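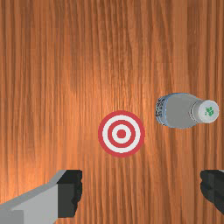

Ticket 1025: Open day demo, bottle-to-target task, wrist view

Status: Open (was Closed, was Open)
Queue: Makhubela demo support
Component: Punora sim, tabletop module
Priority: High until 4 p.m., then Low
Reported by: Weronika Kwiatkowski
Assigned to: Inès Gaillard

Summary

Open day visitors get to drive the simulated arm at the front bench. Task is to pick up the bottle and put it down on the bullseye. Since the morning restart the gripper closes beside the bottle and comes up with nothing, to polite applause. Wrist view at top of ticket is from the start position, fingers open, bottle on its side to the right of the target.

Steps to reproduce

1. Launch Punora with the open day profile.
2. Load the tabletop with the bottle and target.
3. Hand the controller to a member of the public.
4. Press Assist.

Expected: arm lines up over the bottle, turns the wrist, closes, lifts.
Got: arm lines up over a perfectly nice bit of wood grain, closes on it, lifts.

Log

9:10, Weronika
Doors open at ten. Did three dry runs in the Orkow room and all three missed. Manual driving is fine, I can get the bottle by hand if I go slowly and don't talk to anyone. It's only Assist that's off. Restarted Punora, same behaviour. Restarted the workstation, same behaviour and now the projector has forgotten who we are.

9:22, Inès
Is the bottle spawning lying down on purpose? The scene I've got in the repo has it upright.

9:25, Weronika
On purpose as far as I know. The brochure says "recover the fallen bottle." I didn't write the brochure.

9:31, Inès
OK. Upright, the grasp point is halfway up the body. If someone laid the bottle down by editing the rotation and left the grasp point in table coordinates, Assist will still aim at where the middle of a standing bottle would have been. Can you send me the offset line from the console when you press Assist?

9:40, Weronika
Sent. Also, first school group is early and sitting on the floor.

9:48, Inès
Yes, that's it. Grasp frame is pinned to the world, bottle isn't. It'll miss by the same amount every time, which I suppose counts as repeatability. Workaround for now: turn Assist off in the profile, raise the manual damping, and let people drive it themselves. I'll do a proper fix before lunch.

10:35, Weronika
Workaround in. The kids are better at this than we are. A boy in the front row put the bottle on the target on his second go, then asked why the robot needed help in the first place. I said that was a research question.

10:50, Weronika
New thing. When somebody drives right over to the cap end, the right finger sometimes stops dead and the status bar goes red with "contact limit 4000". It clears if you back off. Is that a real contact or a grumpy one?

11:04, Inès
Grumpy, I think. The collision shape on the cap is bigger than the cap you see. It was left that way from the Nekley project, where they wanted everything to give the bottle a wide berth. Tell people to come at it from the label end.

11:06, Weronika
I've told them. They are now all going for the cap.

11:52, Inès
Fix pushed, build 19. Grasp frame is parented to the bottle, so it should follow whichever way up it's put. Trimmed the cap collision while I was in there. Please restart, turn Assist back on in the profile and do one run before you let anyone near it.

12:15, Weronika
Restarted over lunch while the room was quiet. Assist went straight to the bottle, closed across the middle of the body, lifted, set it down on the target. Lying down, but on the target. Closing.

13:20, Weronika
Reopening. We had a retired surveyor in the second group who wanted to know if the bottle was "centred," and by his standards it isn't. Having now been shown how to look at it, I agree with him. Assist seems to be putting the neck over the bullseye and leaving the rest of the bottle hanging off to the left. He was very nice about it and stayed for the whole session.

13:34, Inès
Place point is still using the old origin, so it's the same bug in a different hat. I only fixed the pick. Not touching it while you've got people in, the last thing you need is me pushing a build in the middle of a demo.

13:36, Weronika
Agreed. For the afternoon I'm calling it "on the target" if any part of the bottle covers any part of the red. Visitors have accepted these rules without complaint, apart from the surveyor.

15:10, Weronika
No more contact limit errors since build 19, and they've certainly been trying. One freeze, and that was the controller's battery. Spare set was in the drawer under the Orkow room printer. Please can that be where they always live.

16:05, Weronika
Doors shut. Dropping priority as per header.

Outstanding

- Place point to follow the bottle origin, same as the pick (Inès)
- Decide if the bottle starts upright or on its side, then make the repo and the brochure agree (Weronika, with whoever wrote the brochure)
- Check the other Nekley objects for oversized collision shapes before the May visit
- Add a pick and a place to the startup check, so we find out before the floor is covered in schoolchildren
- Projector still thinks it's in the other building

16:20, Inès
Place fix is on my branch. Untested with the bottle pointing the other way. Will look tomorrow, leave the ticket open.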